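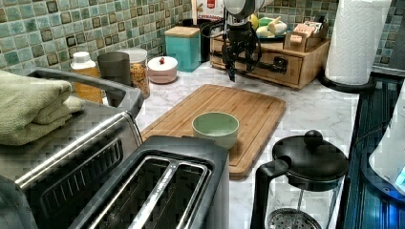
Keeping a Small Worktop Usable

Most kitchens have less worktop than they need, and what there is tends to fill up from the back wall forwards. These tips are for a single run of counter, the sort where the toaster, the coffee things and the chopping all have to share.

Start with the middle

Decide where you do most of your chopping and leave that stretch for the board and nothing else. A bamboo board with a groove round the edge can live there all the time. Put a damp cloth underneath if it slides. Keep one small bowl on the board for peelings or chopped garlic and empty it as you go.

Wash bamboo by hand in warm water with a little washing-up liquid, both sides, and stand it on its edge to dry. Never leave it to soak, and keep it out of the dishwasher. Oil it when it starts to look pale. In our house that is March and again in the autumn. We use the Tedidis board oil, but any food-safe mineral oil will do. Rub it in at night and wipe off what is left in the morning.

Against the wall

Jars and canisters go at the back, with the ones you open every day nearest the front. Clear jars are best for cereal and pasta, as you can see when they are running low. Tea and coffee keep better in something that shuts out the light. Cooking oil should stand well away from the hob.

Pull everything forward once a week and wipe the tiles. Small mosaic tiles have a lot of grout and it holds grease. For ordinary dirt, mix 8 g of bicarbonate of soda with 100 ml of warm water, work it along the lines with an old toothbrush, leave it for five minutes and rinse. Don't use vinegar if your tiles or worktop are real marble - it eats into the surface. Marble-patterned laminate is less fussy, but scouring powder will dull it.

Use the height

A low set of drawers on the worktop gives you a shelf on top and somewhere to put tea bags, clips and string. Fruit can sit on the top. Bananas are better kept apart from the rest as they ripen everything near them. Sachets and stock cubes go in a small open box, standing up so you can read them.

Ours is a Skidska unit from the market in Eltcombe. Measure the depth of your counter before you buy one, and check that the drawer will open with the board in place.

Toaster

Unplug it and let it go cold. Slide out the crumb tray, tap it into the bin, wash it and dry it fully before it goes back. Turn the toaster upside down over the sink and shake it gently. Don't poke a knife into the slots, even with the plug out, as the elements bend easily. Stainless steel sides want a barely damp cloth and then a dry one.

French press

Coffee oils build up in the mesh and make the next pot taste stale. Unscrew the plunger once a week and wash the parts separately. Scoop the grounds into the compost or the bin and keep them out of the sink.

Kitchen roll

An upright holder with a heavy base takes up little room. Stand it near the board, but away from the hob and the kettle. If it tips when you tear a sheet, stick a few rubber feet underneath. Cirillo sell them in packs at the hardware counter.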